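Jillau Off-Road Club - minutes, 3rd August

Nine members present, plus two who came for the pizza. The April minutes were approved unread, as is traditional.

Lift kits: the Joltov two-inch springs have arrived. Two members want to fit them without new brake lines. The club wished them luck and asked for their winch straps back.
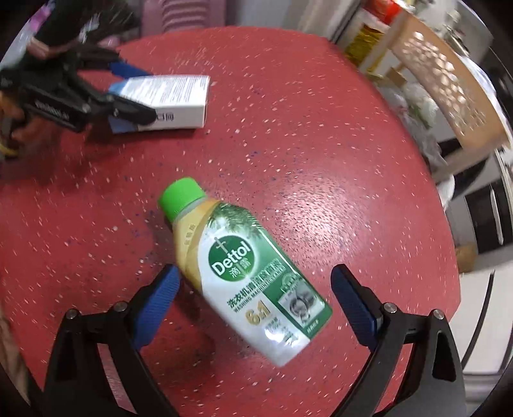 Dettol washing machine cleaner, red table.

Trail fund: stands at roughly $1000 - enough for recovery boards or one more argument about recovery boards. Vote put off.

Next trail run: Moen ridge, full-size spare required. A can of sealant is still not a spare.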